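遠隔教示による把持動作データ整備 進捗報告(第2期)
事業名:Cetus 提出先:Tranano 技術助成室
対象作業:台所環境における取っ手付き容器の把持と持ち上げ 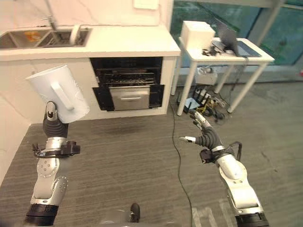
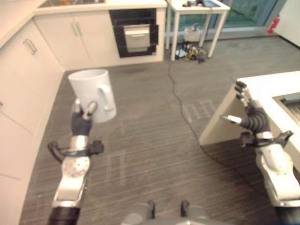 双腕ロボットの左手による白い水差し(1枚目)とマグカップ(2枚目)の保持

フレーリッヒ(Fröhlich)実験棟、3月

1. 実施状況
当期は遠隔操作による教示を633試行実施した。うち採用は200試行で、次期の学習用データに充てる。不採用の主な理由は、指の閉じ遅れによる持ち直しと、操作者側の通信遅延である。教示は操作者5名が交代で担当し、手順書はNgaio Pomareが改訂した。

2. 教示方法
操作者の手指姿勢をグローブで取得し、多指ハンドの関節角に変換する。腕の軌道は手首の位置姿勢から逆運動学で求める。変換にはFotusの初版を用いたが、親指の対向角に系統的なずれがあり、期の半ばで係数を修正した。修正前の試行は別区分で保存し、採用数には含めていない。
手を添えて腕を直接動かす方式も比較した。腕の軌道は滑らかになるものの、指の開閉を同時に教示できず、把持区間は遠隔操作に一本化した。

3. 課題
(1) 水差しは持ち上げ後の傾き補正に時間を要し、操作者間の差が大きい。
(2) マグカップは取っ手と指先の干渉により、接近方向が限定される。
(3) 指先の接触力は操作者に提示されず、把持の強さは映像のみで判断している。

4. 次期計画
接触力の振動提示を操作系に追加し、同一手順で再度教示を行う。追加部品19点は発注済みで、納入後に動作確認を行う。採否基準は当期のものを継続する。予算の費目間流用は予定していない。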